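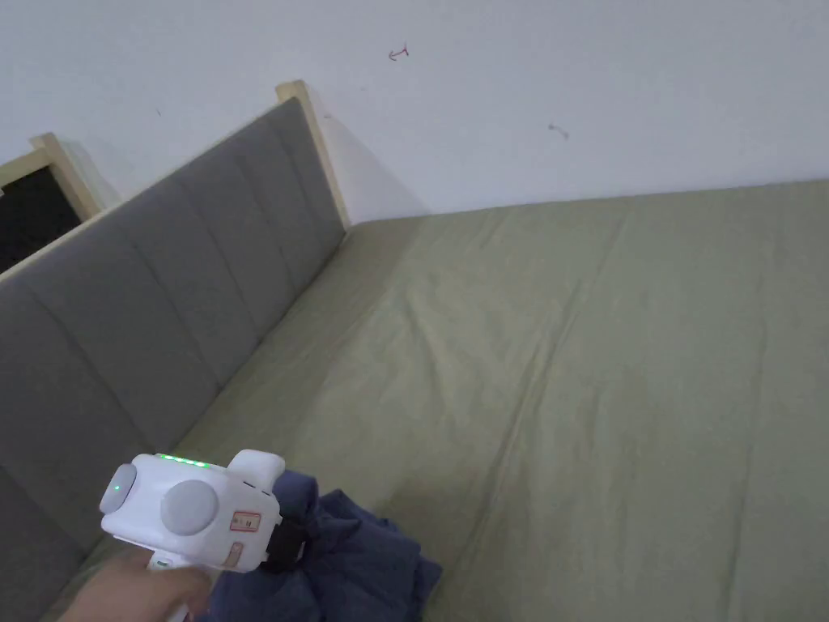
4.2 Washing intervals and sheet colour

The diary survey covered 1086 households in three towns, Fukent, Platell and Leite. Each household kept a written record of when bed sheets were changed, at what temperature they were washed and how they were dried. Pillowcases and duvet covers were recorded on a separate line, as earlier work has tended to treat a set of bedding as one item and this hides differences between its parts.

The most common interval between changes was seven days in all three towns. Longer intervals were found mainly in Leite, where many homes have no indoor drying space and washing is put off in wet weather. Several respondents there wrote that they would change the sheets more often if they could dry them in a day. Platell has a shared drying room in most of its older blocks, and the diaries from those blocks show a more regular pattern.

Sheet colour was included in the diary at the request of the Karkero laundry, which supplied the washing powder for the trial and wanted to know how many households sorted their bedding before washing. We grouped colours into white, pale and mid-to-dark. Plain greens, greys and blues made up most of the last group; the olive-green sheet in Figure 3 falls within it. Patterned sheets were placed according to their background colour.

Households with white sheets were more likely to use a hot wash. Those with mid-to-dark sheets mostly washed at 40 °C and gave fading as the reason. Fewer mentioned the cost of heating the water, although this came up often in the interviews that followed. Colour and temperature are therefore linked in our data, and the two should not be read as separate influences on how clean the sheets were judged to be.

Colour also had a small link with the interval itself. Respondents with darker sheets said that marks showed less, and some of them left an extra day or two before changing. The effect was clear in Fukent and weak in Platell. In Leite it could not be told apart from the effect of the weather.

Bed width was recorded but is not used in the main analysis. Wide beds were more often shared, and shared beds were changed at much the same interval as single ones. What did differ was the load: a sheet for a wide bed was often washed alone or with towels, while narrower sheets went in with clothing. This matters for water use — a half-empty drum was the usual result in homes with only one set of large sheets.

Two limits apply to these findings. The diaries were kept in April, when heating was still on in some homes and off in others, and drying times varied as a result. Respondents also named the colours themselves, and the line between pale and mid-to-dark was not drawn in the same place by everyone. Section 4.3 deals with drying methods in more detail.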